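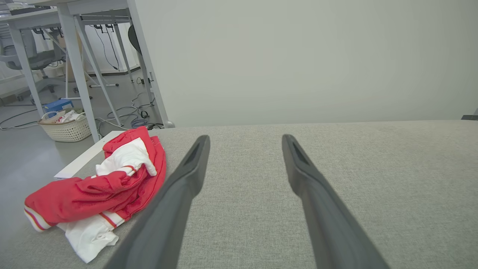

Get the gripper right before you spend a penny on a bigger arm, Igwe told me, and I have been turning it over ever since. Is it good advice? I run the clothes bank at Titidthorpe and we have been trying a small arm on donated tops. I love it! Picking up a football-shirt sort of top and opening it out for sorting is exactly the job I want help with. Now I have to write a proper budget. I have £2,564 in the pot and would like to buy in September. Do I put nearly all of it into the arm, or hold some back for fingers, cables, a camera and so on? And should I plan for one arm or two? Any real experience very welcome.

Ekaette Ezeani
Titidthorpe

Ploltell

Two arms. You can't fold with one. Look second hand.

Mestwood

I would go with Igwe on this. We bought for a school textiles room and spent the lot on the arm, which was a mistake. The fingers that came with ours were hard and smooth, and thin cloth slid straight out of them. A softer set cost us £220 and made more difference than anything else we bought that year.

Things I'd put in the budget that we left out:

Spare fingers, a full set
A second power supply
Cable ties and a decent extension lead (you will have more wires than you think)
A plain cover for the work surface, in a colour your clothes aren't
Someone's time, because setting up took us 9 afternoons

Ploltell is right that folding wants two arms, but you said sorting. Picking up, moving and dropping in a box can all be done with one. Ask the seller whether a second arm can be added later on the same controller – some can't, and then you pay for it twice. Get that in writing. Also ask what a finger costs on its own, as a few sellers only do whole grippers.

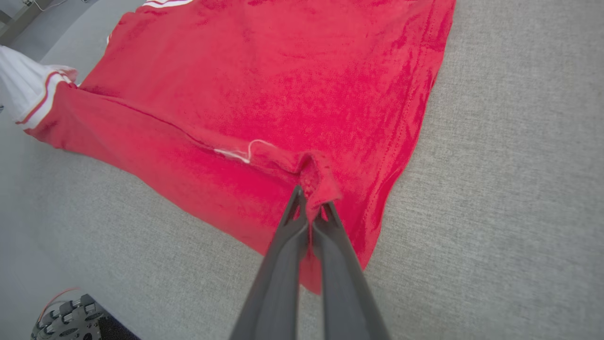

Ekaette Ezeani

Thank you both, so useful! Knitted tops are what I most want it to manage, and a pinch of fabric between the fingertips is the first step in everything we do, so I can see why the fingers deserve their own line. I've redone the sheet: one arm, £220 set aside for softer fingers, a smaller amount for spares and leads, and whatever is left kept back for a second arm next year. I hadn't thought about people's time at all, so that's gone in too.

Mestwood, did your softer fingers wear out quickly? I'd like to know whether to budget for one spare set or two. And does anyone have a view on loose threads and labels – do they catch? I'm going to ask the seller about the controller this afternoon and will post what they say.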